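Harkeno 折りたたみ式イベントテント 製品仕様

秋祭り、果物狩り農園の受付、地域の家族向け催しなど、屋外での短期設営を想定したフレーム一体型テントです。天幕は着脱式で、フレームに装着したまま収納できます。

型番:Andport 161
脚部:6本、高さ3段階調整
天幕:ポリエステル、防水加工
収納時の長さ:161cm
質量:20kg(天幕を含む、側幕を除く)

設営は2名で行います。フレームを半分まで開いて天幕の四隅を固定し、全開にしてから脚を伸ばしてください。強風時は使用できません。

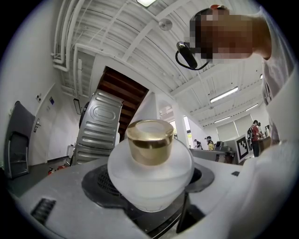
脚部の固定には付属のペグを使用します。舗装面ではペグが使えないため、別売のウェイト(1個20kg)を各脚に1個ずつ取り付けます。側幕は面ファスナー式で、出入口用のファスナー付きも選択できます。

別売品
・側幕 Proneo(無地/窓付き)
・脚用ウェイト
・キャスター付き収納袋

天幕への名入れは版下データの入稿後、20日で出荷します。2月受注分から、文字色の指定が6色に増えました。補修用の関節部品は単品で販売しており、1個800円(税別)です。

製品担当:Ridwan Chin
仕様改訂:2023年3月16日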